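Equipment Review: Helness Household Task Recording Kit

Reviewed by the Equipment Assessment Office, Mirnitz Institute of Applied Automation

Summary of findings

The Helness kit is a head-worn recording set sold to laboratories that train household robots from human demonstrations. The office tested it over two months, ending in November, and recommends it for short domestic tasks carried out at floor or counter height. It is not recommended for work lasting a full shift. The unit was bought at the list price through the usual purchasing process, and the supplier had no part in the assessment.

What is supplied

The kit arrives in one hard case and contains the head mount, a single forward camera, a belt pack for power and storage, two batteries, a charger and a printed manual. The recording software, Rizk, is licensed separately by the year. Buyers should note this when comparing prices, as the kit is of little use without it. The head mount weighs 451 grams with the camera attached. The adjustment dial at the back is easy to turn with one hand, and the forehead pad can be removed for washing.

Setup

The manual is clear on the hardware and poor on the software. Fitting the mount and aiming the camera took a first-time wearer only a few minutes. Connecting the belt pack to Rizk took most of a morning, chiefly owing to a firmware update that the manual does not mention. Once the update had been applied, the connection held for the remainder of the trial.

The camera should be tilted lower than the manual suggests. At the factory setting, hands working close to the body drop out of view whenever the wearer stands upright. A downward tilt corrected the problem for table work, and a further small adjustment was needed for tasks performed while crouching.

Recording quality

The office collected around 2,000 clips in a furnished test apartment. Tasks included folding towels, loading a dish rack, wiping counters and sweeping up spilled food. Image sharpness was good at arm's length and acceptable across a room. Color was consistent from one session to the next, and this had been a weakness of the Zelmont kit used by the institute previously.

Glare remains the main weakness. Glossy floors and steel sinks reflect enough light to wash out part of the picture, and the automatic exposure responds slowly. Drawing the blinds helped. The software offers manual exposure, but the setting returns to automatic each time the belt pack is restarted.

Cleaning tasks proved a useful trial of the camera. They call for small tools held at awkward angles, with both hands close together, and for material that breaks up and spreads as it is handled. A folded towel can be judged from almost any view. Crumbs on a pale tile cannot, and a kit that loses them is of limited value to a group teaching a robot to sweep.

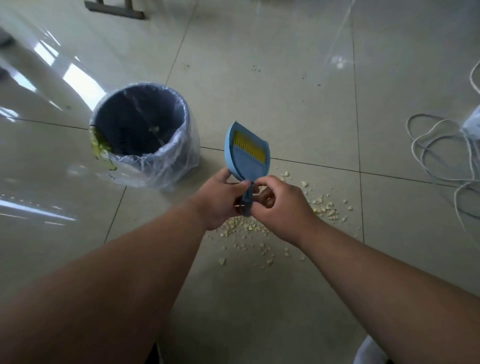 Clips of this kind were passed to the annotation team without further processing. Annotators were able to label the grip on the dustpan handle and the spread of the crumbs across the tiles, and they reported that fine pieces were harder to mark than larger fragments. Where a tool is stored inside another, as with a brush kept in its pan, they asked that wearers slow down when separating the two. The office has added this request to its own instructions for wearers.

Comfort and battery life

Wearers found the mount comfortable for the first hour. After that, several reported pressure at the forehead, particularly during floor work with the head bent forward. The office now limits each session to one hour and schedules a break before the next. A battery lasts for three hours of recording when new. It can be changed without ending the session, a clear improvement on the Zelmont kit.

Service and support

Helness answered written questions promptly. A cracked cable clip was replaced under warranty at no charge. Questions about Rizk were sent on to a separate support desk, where replies were slower and in one case did not address the matter raised. The exposure fault described above was acknowledged, but no date was given for a correction.

Recommendation

The kit is approved for purchase by institute laboratories collecting demonstrations of household work. Departments should include the annual Rizk license in their budgets, allow a full day for setup and order one spare forehead pad per wearer. Laboratories that already own the Zelmont kit and record only at tables have no pressing need to replace it. Requests to borrow the trial unit may be made through the equipment desk.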